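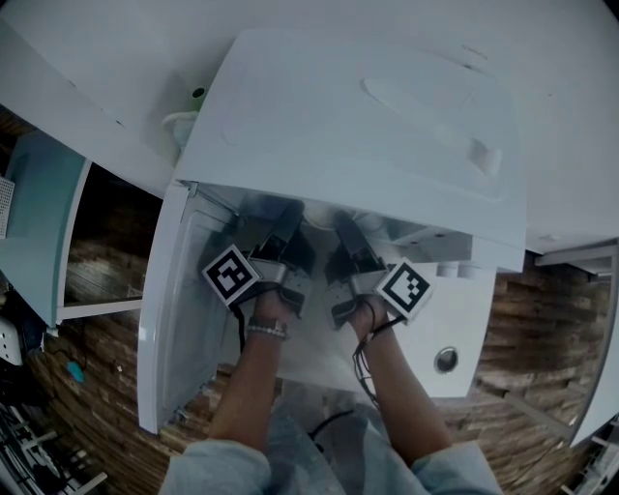
Ghislain Arsenault asked whether the hand grippers need setting up again every time the lid job is changed, or only when a jaw has been swapped.

2 min read

We have two handheld grippers for recording washing machine tasks, and the recordings go on to the arm in the Andeck cell. Since Monday the right one closes short. I get nearly 10 mm of gap left at the tips with the handle fully squeezed, and the left one is fine. I have run the Gresero calibration twice and the gap comes back. Is it the jaws or the marker?

Sum-yee Chung
Check the mechanical side before you calibrate anything. Take the jaws off and clean the slides with a dry brush, then put them back and tighten the screws a bit at a time, swapping sides as you go. If one side goes down hard first, the jaw sits skewed and binds before it is shut. Close it by hand with the cable unplugged. If it still stops short, the calibration can't help you.

After that look at the marker plate. It should sit flat on the side of the body with no rock in it. Ours had a bit of old tape behind one corner and the pose was out by a few degrees – enough to miss the handle recess on the Boychuk machines every time. Then calibrate, open and close 16 times, and save. To answer Ghislain, we only redo it after a jaw or marker has been off. Changing the task makes no difference.

unnamed
had the same, it was the cable. try another one

Sum-yee Chung
A cable can give you a wrong reading but it won't leave a gap you can measure with a ruler. Worth tying it back along the wrist all the same, with enough slack to reach the bottom of the drum.

Reply from the asker
Jaw screws. One was tight and the other was barely in. It closes fully now and the calibration held over 100 cycles this afternoon. I've put the screws on the Dilley check sheet for both grippers.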